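From: Aileen Panganiban
To: Dravmont choir list
Subject: Re: March parking and the hall key

Alfredo Tolentino wrote:
> Does the 43 bus still stop at Evangelista Street after 6? If not
> I can take people from the Tronberg lot.

It does, but the last one back leaves at 9:51. Alfredo has room for three - please write to him directly. The hall opens at 6 and we start with the Jallano pieces, so bring the blue folder.
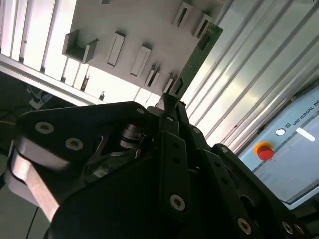 Filed under: Rehearsals

Altos, we will go over page 7 first. The side door sticks, so push hard. I still need two people to stack chairs afterward.

Aileen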